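Two arms, one table

Dec 29, 2020

The second arm is finally bolted down. It sat in its box through most of November while I waited on a replacement bracket, and when the bracket came the holes were drilled for a different screw. Declan Harawira re-drilled it on the press at the shared shop and wouldn't take anything for it, so I owe him lunch.

Both arms now run off one supply. I had them on separate ones at first, and the left side would drop out whenever I closed both grippers together. I blamed the Triken controller board for a long time. The fault was a ground wire I had crimped badly. New crimp, no dropouts in 304 cycles, and I stopped the test there and went to bed.

The software is a fork of Numoter with my own homing routine stuck on the front. Homing takes 39 seconds, too slow, but it used to crash one run in five and now it doesn't. I still start the arms one at a time — left first, then right — with my hand near the cutoff switch.

Cables are the part I like least. The right one hangs in a loop and I haven't settled where to clip it. Too tight and it pulls on the wrist at full reach. Too slack and it can catch on whatever is on the table. Trudy Ellery suggested a spring hanger from the ceiling, but the shop ceiling is high and I don't want to drill into it.

I spent $69 on gripper fingers this month, which hurt. The first set flexed when they closed on anything heavy. These are stiffer, and they make a sharper click when they meet.

I put brown paper down over the white tabletop to cut the glare. It creases if you lean on it, but the overhead camera copes with it much better than the bare white. 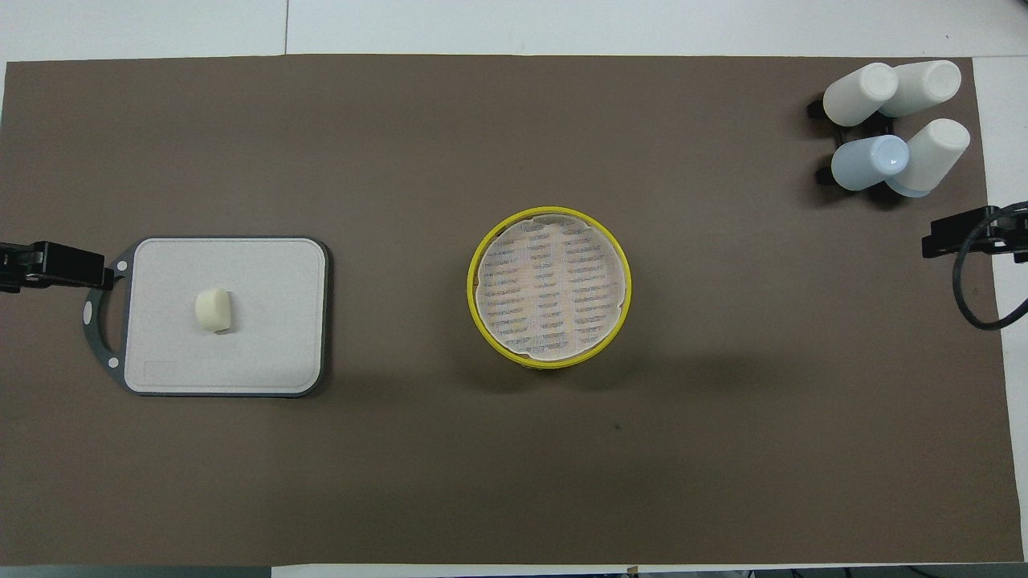

Kitchen layout: cutting board on the left, lined yellow basket in the middle, cups on their rack at the upper right.

The board is the left arm's job and the cups are the right arm's. The basket is shared, so that's where they can bump into each other. For now I have a software lock that lets only one arm over the middle at a time. It's crude and makes everything slow.

Next up is the cable clip, then calibrating the right wrist again. Bronwyn Kerslake is lending me her dial indicator for that. I'll post the homing code once I've cleaned out the swearing in the comments.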